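Three records I keep playing this winter

16 December 2025

My neighbor asked me last week what I listen to when I cook, and I gave him a bad answer. So I write it down properly.

1. Gwenllian Gape – Hosden
I bought this one after hearing only the second song on the radio. She sings very close to the microphone and the piano is a little out of tune, I think on purpose. My copy has number 348 written by hand on the back. The last song is too long for me, but my wife loves it and we never skip it.

2. Meirion Ellis and Nest Parry – Jorley
Two voices and one fiddle. I did not understand this album in the beginning. The fiddle comes in late, almost at the end of side one, and then I wanted to hear everything again. It is good music for a full kitchen – people talk over it and it does not mind.

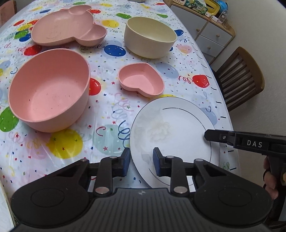
3. Aidan Ó Néill – Marnard
The loudest of the three. The drums are recorded in a big hall and you hear the room in every hit. I prefer the slow songs, especially "Cadwaladr", where he almost speaks the words. Some lyrics I had to look up, and two of them I still cannot explain.

In January I will see him play in a small place with 100 seats. I already have my ticket.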